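Drucken | Per E-Mail versenden
Geteilt: 257 | Kommentare: 13

Pressemitteilung, 2018-09-26

Dravunix bringt Debütalbum »Tondham« heraus und geht auf Tour

Hallo zusammen, ich bin Úna Ó Néill, singe und spiele Bass bei Dravunix und schreibe diese Pressemitteilung selbst, weil unser Label Watik aus zwei Leuten besteht und beide gerade Plattenhüllen falten. Wer uns noch nicht kennt: Wir sind zu viert, wohnen in Leipzig und machen Musik, die in der einen Zeitung »Küstenpop« hieß und in der anderen »Folk mit kaputtem Synthesizer«. Mir gefällt beides. Jetzt haben wir endlich ein Album fertig (endlich!), es heißt »Tondham« und erscheint bei Watik auf Vinyl und digital.

Eine CD gibt es diesmal nicht. Wir haben lange darüber gestritten, und unser Schlagzeuger ist immer noch ein bisschen beleidigt. Die Vinylauflage liegt bei 486 Stück, bestellt hatten wir eine rundere Zahl, aber das Presswerk hat nun mal geliefert, was es geliefert hat. Davon sind 100 auf durchsichtigem Vinyl und nur bei den Konzerten zu haben.
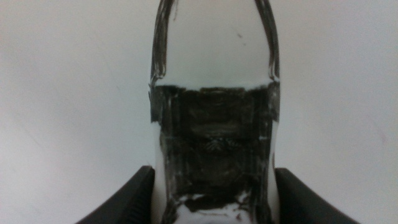

Wie das Album entstanden ist

Tondham ist ein Ort, den es auf keiner Karte gibt. Meine Großmutter hat das Wort benutzt, wenn jemand am Tisch saß und mit den Gedanken ganz woanders war: »Die ist wieder in Tondham.« Als wir im Mai angefangen haben aufzunehmen, hatte noch kein einziges Stück einen Titel, und irgendwann stand das Wort auf jeder Bandschachtel. Dann war die Sache entschieden.

Aufgenommen haben wir fast alles live, also alle zusammen in einem Raum, mit viel zu vielen Kabeln und einem Klavier, bei dem das tiefe Fis klemmt. Das Fis hört man übrigens in »Nachtbus«, ganz am Ende, da klackt es. Wir wollten es zuerst rausschneiden und fanden die Stelle danach so langweilig, dass wir es wieder eingesetzt haben. Es sind 13 Lieder geworden, das kürzeste dauert keine Minute, das längste fast neun. Drei davon singe ich auf Irisch, was ich mich vorher nie getraut habe, jedenfalls nicht vor Publikum.

Abgemischt wurde im Studio Ó Dubhghaill in Galway, wo wir eine Woche lang auf Luftmatratzen geschlafen haben. Ich habe dort gelernt, dass man über die Lautstärke einer Snare einen ganzen Nachmittag diskutieren kann – und dass man abends trotzdem noch zusammen kocht.
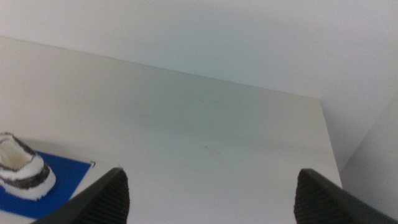

Die erste Single heißt »Salzränder« und ist ab sofort zu hören. Es ist das Lied, an dem wir am längsten herumgeschraubt haben, die erste Fassung war doppelt so schnell und hatte ein Saxofon. Das Saxofon ist rausgeflogen, kommt aber live vielleicht zurück, wenn wir jemanden überreden können. Eine zweite Single folgt noch vor dem Album. Welche das wird, wissen wir ehrlich gesagt noch nicht, ich bin für »Nachtbus«, die anderen drei sind für »Lampenöl«. Ihr könnt euch ausrechnen, wie das ausgeht.

Auf Tour

Im November fahren wir los, erst Leipzig, dann Dresden, Jena, Kassel, Köln, Münster, Bremen und Hamburg. Wir spielen das Album einmal komplett durch und danach ein paar ältere Sachen, auf Zuruf, soweit wir sie noch können. Der Saal in Kassel fasst 257 Leute, das ist für uns riesig, und ich habe schon jetzt ein flaues Gefühl im Bauch. Also bitte kommt alle nach Kassel!
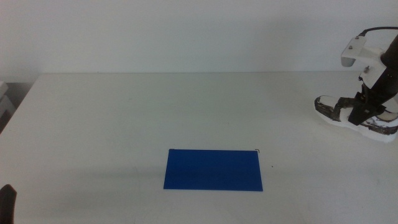
Karten gibt es in den üblichen Vorverkaufsstellen und an der Abendkasse. Wir haben die Preise so niedrig gehalten, wie es mit Transporter, Sprit und Übernachtung eben geht, und Kinder bis zwölf kommen umsonst rein. In Bremen und Jena sind die Räume leider nur über eine Treppe zu erreichen. Wer da Hilfe braucht, meldet sich am besten vorher direkt bei den Clubs, die kennen sich aus und sind nett.

Für die Presse

Vorabexemplare verschicken wir digital, auf Wunsch auch als Testpressung, solange welche da sind. Für Interviews stehe ich gern bereit, auf Deutsch, Englisch oder Irisch – vormittags bitte nur, wenn es gar nicht anders geht. Songtexte und Tourdaten liegen bei Watik und dürfen im Zusammenhang mit dem Album frei verwendet werden. Anfragen beantwortet das Label, meistens noch am selben Tag.

Úna Ó Néill für Dravunix

Seite drucken | Artikel per E-Mail empfehlen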